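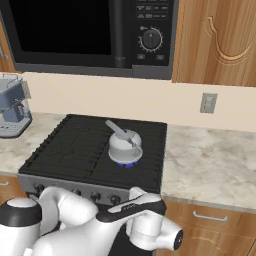 Last changed in February

Off Is a Place

By the night shift editor
3 comments | 5 shares

The planner had been told to turn off the stove, and it had a problem with the word off.

It ran on a rack in the basement at Rirkotell, under the name Ye, which was short for something in an old config file. Its kitchen was in a simulator called Relico. The kitchen had a kettle, a lit burner and a row of knobs, and Ye had an arm to reach them with. I was the one who read the logs.

A run lasted 30 seconds of kitchen time. Then the state was reset, and the burner was lit again. We did 200 runs a night. I started a batch before I ate and looked at the results after.

The perception side was fine. It found the kettle and gave me a mask for it with clean edges. It found the flame. It found the knobs it could see, and when the arm got in the way of the others it kept their last known poses for five seconds and then dropped them. I had written that timeout myself, in my first month, and had not thought about it again.

The trouble was that Ye would move toward the knobs and stop. The planner returned no error. The controller reported that it was holding position, which it was. The joint torques were flat. The run would end with the gripper in the air and the success flag at zero.

I wrote a small tool that printed the planner's goal at every step. The first lines were ordinary. Approach. Align. Then, when the arm had covered the knob it wanted, the goal changed to a single word I had not put in the vocabulary.

Wait.

I searched the repository for it. It was in the language model's output, passed straight through by a parser that accepted any verb it didn't know as a no-op. So I fixed the parser. Unknown verbs now raised an exception and killed the run. I started another batch and went up to the street for a sandwich.

When I came back all 200 had crashed on the same verb. 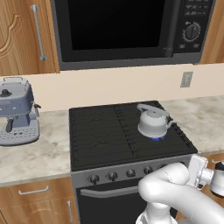

I put the no-op back and read one run slowly, step by step. The arm went in and the knob went out of view. Five seconds later the knob was dropped from the world model. The planner was left with a kettle, a flame and an instruction to turn off something that was no longer there. It asked for the knob's pose and got an empty list. It asked again. Then it said wait, and it kept asking, once per step, until the reset.

I had been reading the wrong column. I thought it had stopped.

I changed the timeout so that a knob hidden by the arm stayed in the model for as long as the arm was hiding it. It was one line. I also added a small growth term to the pose uncertainty, so the grasp would open wider the longer it went without seeing. Then I ran a single episode with the viewer closed and the log open.

Approach. Align. Wait. Grasp. Turn.

The success flag went to one. There were nine seconds left in the episode, and I expected the planner to return done and go quiet, as the spec said. It sent one more query. It asked for the pose of the knob.

The model gave it. The planner said done.

I left the word in. I added it to the vocabulary file between turn and withdraw, with a comment giving its meaning as best I could, and I opened a ticket for the extra query at low priority. Then I set up the night's batch for the people at Clistmont, who wanted numbers by morning, and sat there a while with the fans going – the log was still scrolling, and it was warm by the rack.

3 comments
Share this story

More short fiction
The Gripper's Apprentice
Frame Rate
What the Map Left Out
A Quiet Build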